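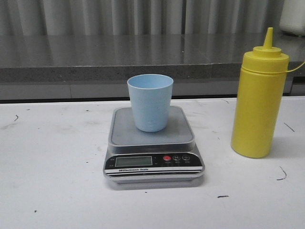
Hellblauer Becher auf der Küchenwaage, rechts die gelbe Flasche.

Start Stars Musik TV Streaming Podcasts Newsletter

Tharushi Thambiah: "Ich hab die Absage im Taxi getippt"

28. August 2025

Sie kommt zu spät, entschuldigt sich, bestellt Tee, trinkt ihn nicht. Tharushi Thambiah, Sängerin, seit der Serie "Alleo" auch Schauspielerin, wollte im Frühjahr eigentlich auf Tour sein. War sie auch. Zwei Abende lang. Dann war Schluss, Stimmbandentzündung, Sprechverbot, der Rest gestrichen. Im Netz ging es sofort los, Trennung, Entzug, Streit mit dem Label. Alles gelesen?

"Alles", sagt sie. "Ich durfte ja nicht reden, was macht man da. Man liegt im Bett und liest, was Leute über einen schreiben. Mein Favorit war, dass ich heimlich ausgewandert bin."

Die Absage kam im März, abends kurz nach sieben, der Saal im Pitard hatte schon offen. Fast 500 Leute standen an der Garderobe. Thambiah war zu dem Zeitpunkt schon unterwegs zur Ärztin.

"Ich hab die Absage im Taxi getippt. Mit Tippfehlern, ohne Management, ohne alles. Anwara hat mich danach angerufen und ich konnte nicht mal rangehen, also rangehen schon, aber nichts sagen. Die hat dann einfach fünf Minuten lang in mein Schweigen reingeredet."

Anwara Rathnayake, ihre Managerin, sitzt einen Tisch weiter und hört mit. "Es waren eher zehn", ruft sie rüber. Ob sie sauer war? "Auf die Reihenfolge, ja. Erst ich, dann das Internet, so ist das normal. Aber die Frau war krank. Da diskutiert man nicht."

Geld zurück gab es für alle, sagt Rathnayake, das sei mit dem Label Clornness schnell geklärt gewesen. Zu den Summen nichts. Auch auf Nachfrage nichts. Nächste Frage bitte. 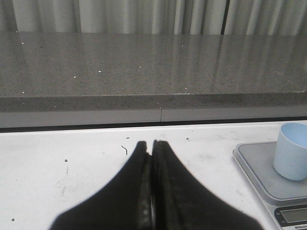
Also zur Stimme. Wie klingt sie jetzt? Tiefer, findet Thambiah. Etwas rauer auch, besonders morgens. Die Ärztin nennt das normal, sie selbst hat erst mal geheult. "Ich hatte so einen Ton, ganz oben, im Refrain von 'Correa'. Den kennen alle, den singen alle mit, keiner trifft ihn. Ich hab ihn getroffen. Immer. Und dann steh ich im Bad und da kommt Luft."

Den Song singt sie inzwischen einen Ganzton tiefer. Beim ersten Versuch vor Publikum, kleiner Laden, 100 Leute, nicht angekündigt, habe es niemand gemerkt. Oder niemand gesagt. "Eine Frau in der ersten Reihe hat geguckt. Die wusste es. Die hatte bestimmt mal Chor."

Was sich geändert hat seitdem: kein Interview mehr am Konzerttag, keine Aftershow, zwei freie Tage nach jedem dritten Termin. Steht jetzt im Vertrag. Früher hätte sie sich nicht getraut, das zu verlangen, sagt sie. Mit Anfang zwanzig habe sie mit Fieber gesungen und sei auch noch stolz drauf gewesen. "Total bescheuert. Ich hab das in Talkshows als lustige Geschichte erzählt. Und alle haben geklatscht!"

Über die angebliche Trennung redet sie nur kurz. Stimmt nicht, Punkt. Er sei Lehrer und finde das alles sehr anstrengend, vor allem, wenn Schüler ihm die Artikel ausdrucken. Mehr will sie nicht sagen. Rathnayake schaut auf, schaut wieder aufs Handy.

Bleibt "Alleo". Die zweite Staffel ist abgedreht, Thambiah spielt wieder die Nachtportierin Mila, diesmal größere Rolle. Gedreht wurde direkt nach der Zwangspause, in den ersten Wochen noch mit wenig Text. Die Autoren haben ihr Szenen umgeschrieben, Mila schweigt jetzt viel. "Und plötzlich sagen mir alle, wie stark ich das spiele. Ich hab da gestanden und an Salbeitee gedacht."

Ob sie lieber Schauspielerin wäre? Lange Pause. "Am Set wartet man. Auf der Bühne wartet keiner auf dich, da musst du. Ich glaub ich brauch das Müssen." Dann überlegt sie nochmal und sagt, das dürfe man ihr in zehn Jahren gern vorhalten.
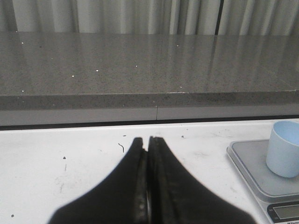 Schwarze Greiferfinger, dicht beieinander, dahinter weiße Tischplatte.

Die Nachholtermine sollen im Herbst rausgehen, weniger Städte als geplannt, dafür mit Abstand dazwischen. Das Pitard ist dabei, das war ihr wichtig. Alte Karten gelten nicht mehr, wer welche hatte, darf aber einen Tag früher kaufen. Neue Songs? Drei, vielleicht vier. Einer heißt bisher nur "602", nach dem Hotelzimmer, in dem sie die erste Woche Sprechverbot abgesessen hat. Ob der aufs Album kommt, ist noch offen. Rathnayake ist dafür. Thambiah findet ihn zu lang.

Dann muss sie los, Probe. Der Tee steht noch da.

Wir verwenden Cookies, um unser Angebot zu verbessern. Mit der weiteren Nutzung stimmen Sie dem zu. Akzeptieren Einstellungen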